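The Rules Before the Robot Moves

At Brondau, a maker of small assembly cells, a new arm does nothing real until it has done the job on a screen. The company put that in writing two years ago, in a document staff call the desk rules. It runs to 14 pages and has been revised every July.

Ludmila Vondráček wrote most of it. She came to the company from packaging, where she spent a long time fixing lines that had been started up too quickly. The same trouble kept coming back. Somebody would teach an arm a path by hand, run it slowly, see that it worked, and turn the speed up. The path was fine. The things next to the path were a different matter.

"People check the tool," she says. "They forget the elbow."

The desk rules apply to any job where an arm picks something up from a table or sets it down. They don't replace the formal risk assessment, which a separate group signs off. They cover the stretch of work before that, when an engineer is still making up the task and the habits get set.

Who gets to say it works

The first section is about names. Every simulated task has an author and a reader, and they can't be the same person. The author builds the task and runs it. The reader opens it cold, with no explanation, and tries to say what the arm is meant to do. If the reader can't, the task goes back.

Jozef Goossens, who reads more of these than anyone else in the building, thinks this is the most useful page in the document and the least popular. Engineers don't like handing over work without talking about it first. He has sent back jobs from people senior to him, and one of them came back a second time with the same fault.

His complaints are mostly small. A part has been given a name only its author understands. The start position was moved and the note wasn't changed. A success check passes if the part is anywhere on the table, including lying on its side. None of this would hurt anybody on a screen, but the same files are later used to set up the cell, and by then the author may be working on another job.

Keep the table plain

The next section deals with what goes into the simulated workspace. The rule is to start with the table, the part and whatever marks the part's place, and to add other things one at a time. Vondráček had to argue for this. Several engineers wanted the full cell in the model from the first day, with guards, cable trays and bins, so that they would only have to build it once.

She agreed that it saved time. Her objection was that when a run failed in a crowded model, people blamed the clutter and started moving it around. With a plain table, a bad grasp is a bad grasp, and you fix the grasp.

Shadows and lighting were argued over too. A camera-guided arm can lose a light-colored part when its own shadow falls nearby, and early models at Brondau were lit so evenly that this never came up. The rules now say at least one light must be placed so the arm throws a hard shadow on the work surface. The reader is asked to look at where it lands when the gripper is down.

Going down to the part

The longest section covers the last stretch of travel before contact. It is laid out as a list, and the engineers have a printed copy by their screens.

1. Stop above the part. The arm must reach a fixed point over the part and hold there before it starts down. The hold can be short, but it has to be a separate line in the program so that someone can find it and change it.

2. Come down at the low speed. The speed is set once for the whole cell and isn't adjusted for a single task. If the cycle is too slow, take the time out of the long moves.

3. Look from the side. Check the view with the fingers at the part, from low enough to see the tabletop, the part and the wrist together. Views from straight overhead don't count. Save one picture with the task so the reader can see the approach.
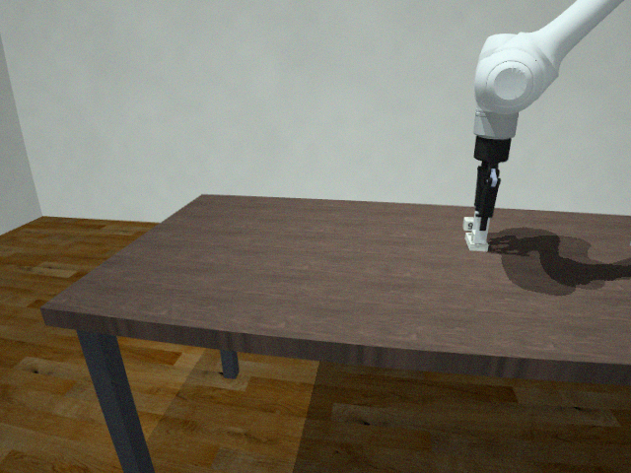
4. Check what is next door. Anything close to the part, such as a marker or a second part, must be named in the notes, with a line on whether the fingers may touch it.

5. Close, wait, then lift. The program has to confirm the grip before the arm rises. A fixed delay is not a confirmation.

6. Fail it on purpose. Take the part away and run the task again. The arm should stop and report. If it carries on and sets down nothing, the task isn't finished.

Step 6 catches the most mistakes, according to Goossens. It takes a couple of minutes and people still skip it. He has started asking for the log of the failed run before he will open the good one.

What the screen can't tell you

Visser, a contract shop that builds fixtures for Brondau, adopted a version of the rules last year and made some changes. Its people dropped the low-speed rule, saying their own limits already covered it, and added a page on friction. In their experience the simulated grip was too kind. Parts that stayed put on screen would twist in the fingers on the shop floor, especially thin ones held near one end.

Vondráček read the page and copied it into her own document. Every grasp is now run at three friction settings, and the weakest is meant to be worse than anything expected in the cell. A task that only passes at the middle setting can't move on.

She is careful about what all this proves. A clean run on the screen means the path can be reached, the order is right and the program does something sensible when the part is missing. It says little about a worn finger pad, a loose mounting bolt or a table that has been bumped. The desk rules end with a page that says so, and the author signs under it.

Moving to the floor

Once a task has been read and passed, it goes to the test hall at Prutthorpe, where it is run at low speed with one person at the stop button and one watching the arm. The person watching is not allowed to hold a tablet or a phone. That line was added after a visit by staff from Firar, a customer, who pointed out that the man watching the arm was mostly watching a chart.

Last year 13 tasks went back from the hall to the desk. Most were sent back over part position, and two over cables, which the rules had left out altogether. Cables get their own section in the next revision. Goossens has written the draft, so this time someone else will have to be the reader.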